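Simulation Workshop Notebook – Grokura Evaluation License
Entry of May 3, 2026
Recorded for the Drusbridge automation group. Reviewer: Mojtaba Mirzaei. 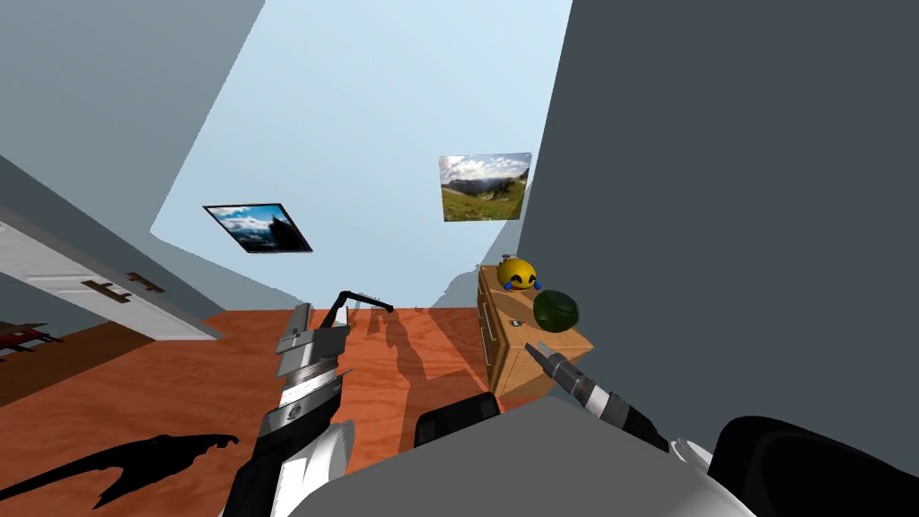
1. Scope of this entry
The bedroom package supplied with the Grokura trial was loaded with the two-arm model. Items under review are the head camera view, arm clearance near the dresser, and the handling of round objects. The laughing emoji ball and the dark green ball on the dresser top are the assigned targets.

2. Observations
Wood grain and arm shadows on the floor are rendered to an acceptable standard. The view is steeply tilted, and the camera pitch value is to be checked against the Skeseo configuration file before further trials. The right gripper points at the dresser front, below the green ball. Approach height must be raised – see the Esfahani notes on offsets.

3. Settings
Step limit 800. Random seed 9. Contact solver left at vendor default.

4. Pending
Request written terms for a second seat. The vendor's quotation covers 200 hours of hosted use and does not state whether idle sessions are billed. M.M. to follow up.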